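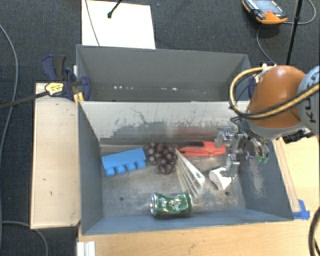
Kylie McPhee asked us in January why the planner kept picking the same grasp after it had already failed. Good question! Our first version had no memory, so it scored the bin fresh every time.

We fixed that in Waketora, our grasp planner, with a short list of failed poses that lowers the score of anything close by. It took two evenings to write and over 200 picks to tune – easily the most fun part of the term. Clutter is still hard, and thin flat things are the worst. Next we want to replan in mid-approach.

2 min read

Search reports

Related
Tuning Donel for slow cameras
Wuvix log viewer, part 4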